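## 4. Setting up the desk

Most desk guides assume you have just bought the desk and own nothing. You don't live like that, and neither do we, so this section starts with a desk that is already full. The Virmont leaflet that comes in the box claims a "clutter-free surface in minutes". Allow an afternoon.

Do section 3 (levelling the feet) first. A keyboard on a rocking desk will drive you mad whatever else you put right.

### 4.1 Clearing the top

1. Shut down the computer and switch off at the wall.
2. Take everything off except the monitor. Put it on the floor or the bed, wherever you can see it.
3. Wipe the surface with a damp cloth and a drop of washing-up liquid. White tops show pen marks badly. The special spray sold alongside the desk did no better than the washing-up liquid when Gwenllian Skyrme tried both on the same stain.
4. Dry the top before anything goes back.

**Caution:** Do not use scouring pads or cream cleaner. The leaflet says the finish will stand up to 3,000 wipes. It does not say what with, and I would not rely on it.

### 4.2 Putting back the large things

1. Slide the monitor to the back edge. Leave a hand's width between it and the wall so you can reach the sockets.
2. Set the keyboard in front of where you sit. If you need a clear patch for handwork, push the keyboard back towards the monitor and let it sit at an angle.
3. Stand the speaker upright beyond the end of the keyboard. Keep drinks well away from it.
4. Put the mouse on the side you use it.

**Note:** The leaflet shows the keyboard dead centre and square to the edge. That is fine for typing and a nuisance for everything else. Alun Jarman insists on the square layout and then moves it every time he opens the post.

### 4.3 Cables

1. Plug in one cable at a time, starting with the monitor.
2. Run the mouse cable away from you and leave a loop of slack. Too tight and the mouse drags.
3. Use the clips supplied (part 558) only on cables that never move. They are meant to be removable. Two of ours took a while to prove it.
4. Check that nothing hangs where your knees go.

**Caution:** Don't run cables under the feet of the desk, even for a day.

The Yorath cable tray is sold as an extra. We fitted one and took it off again – it holds four cables neatly and most desks have more than four. A couple of fabric ties do the same job.

### 4.4 The working patch

Keep one area of bare desk in the middle, wide enough for both forearms. This matters more than drawers or pen pots.

1. Sit down and rest your arms on the desk. Whatever you touch, move it.
2. Put the small thing you are working on in the middle of the patch, where both hands can meet over it.
3. Keep a marker pen to one side, within reach but outside the patch.
4. Lay plastic bags flat until you have finished with them. Screwed up, they get thrown away with something still inside.
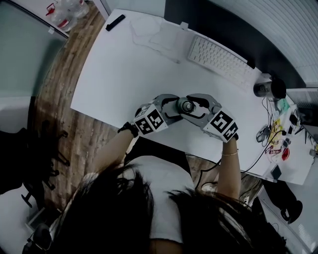 If the patch keeps filling up, look to the side where the mouse lives. Small items gather among the cables there and creep inwards. Berwyn Wynne recommends a tray for them. I remain doubtful, as a tray mostly gives the mess a border, but try it if you like.

**Note:** Tie back or tuck away anything loose that falls forward when you lean over close work, and slide bracelets up the arm if they knock on the desk.

### 4.5 Weekly check

1. Put back or bin anything that has been in the patch all week without being used.
2. Cap the pens.
3. Pull each cable gently. If a plug is loose, push it home.
4. Wipe the front edge, where your wrists rest.

The leaflet also suggests a monthly "desk reset" with its own printed chart. We did it in March and found nothing that the weekly check had missed.

For drawers and lamps, see section 5.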